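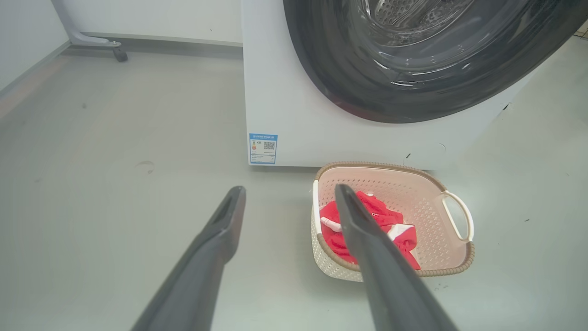
How to Do a Week's Laundry in One Sunday Morning

My mother did a load every single day of her life, and for years I assumed that was simply how laundry worked. Then we moved to the apartment in Vesurbridge, where the washer lives in a space hardly bigger than a closet, and a daily load meant a daily pile of something on every chair we owned. So now I do it all on Sunday, starting at 8 with my first coffee, and I'm done before lunch (most weeks, anyway!). A few of you asked me to write the whole thing down, so settle in.

Sort the night before

Tip everything out on the bedroom floor on Saturday evening and make your piles. I keep four: whites, darks, reds and other brights, and towels. Reds get a basket of their own in our house ever since my husband's good shirts came out the color of strawberry milk. If you have a new red sweatshirt or a set of red pajamas, wash it alone the first couple of times, in cold water, and check the rinse water if your machine lets you drain partway. If you're still nervous, wet a corner and press it hard with a white paper towel. Any pink on the towel and it goes in by itself.

While you sort, go through the pockets. Zip the zippers, unbutton the shirts, and turn jeans and anything with a print inside out. Socks can go in a mesh bag, which has saved me more hunting than I care to admit.

Order of the loads

1. Towels first. They take longest to dry, so you want them out early.
2. Whites next, warm or hot, whatever the care tags allow.
3. Darks, cold, on a gentler spin.
4. Reds and brights last, cold. By then the whites are folded and well out of harm's way.

Bring each basket over and set it on the floor right by the door of the machine. I used to carry armfuls across the hall and leave a trail of socks behind me like Hansel and Gretel.

Filling the drum

With a front loader, put clothes in loosely, one piece at a time if they've been balled up. You should be able to lay your hand flat on top of the load and still have room above it. Big things like sheets want smaller things in with them, or they wind themselves into a rope and the machine thumps all through the spin. Run a finger around the rubber seal before you shut the door, in case a baby sock is caught there.

Go easy on the detergent. I used to fill the cap to the top, and my towels came out stiff as cardboard. My neighbor Paloma Nguyen-Tran finally talked me into using 2 tablespoons for a regular load, and the towels have been soft ever since. Do check your own bottle, as some are stronger than others.

Getting it dry

Take each load out as soon as it finishes and give every piece a good hard shake before you hang it. Shirts go straight onto hangers, damp, with the collar smoothed by hand, and I hardly iron at all anymore. Knits lie flat on a towel. Jeans hang by the waistband.

When the last load is out, wipe the seal and the inside of the glass with an old washcloth, pull out the detergent drawer, and leave the door open a few inches until evening. If you have little ones or a cat, keep the door to the room shut while you do.

Then fold as you go, one basket at a time, and put it away before you start the next. I have been known to leave the towels till Monday.

Related posts
Getting Candle Wax Out of a Tablecloth
A Linen Closet for People Without a Linen Closet
How I Wash Down Pillows (October update)
Wool Sweaters in the Sink, Step by Step

Contact | Privacy | © Majdi Darwish. Please ask before reprinting. | Back to top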